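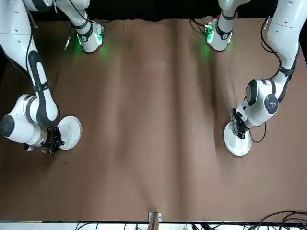
Both arms with a plate each, brown paper underneath.

I've had the Lirnura two-arm setup from Skosport for 37 days now, and the question everybody asks me is whether it can do the dishes yet. Nope! But plates it'll at least handle, one per gripper, and I like that the fingers take them by the rim - my old single arm from Radeck never got the hang of that.
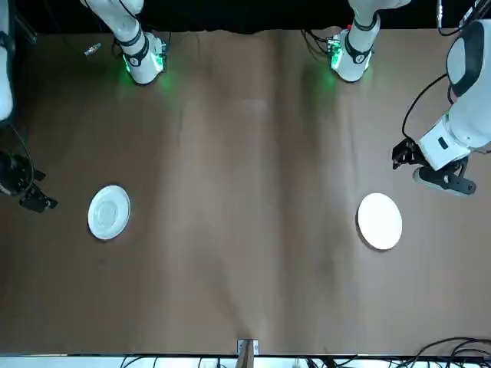 Setup is the annoying part. The cables get everywhere, and the manual runs 136 pages (bring coffee). For real chores I'd wait. For tinkering with plates on a Sunday, I'm having a blast - four stars from me.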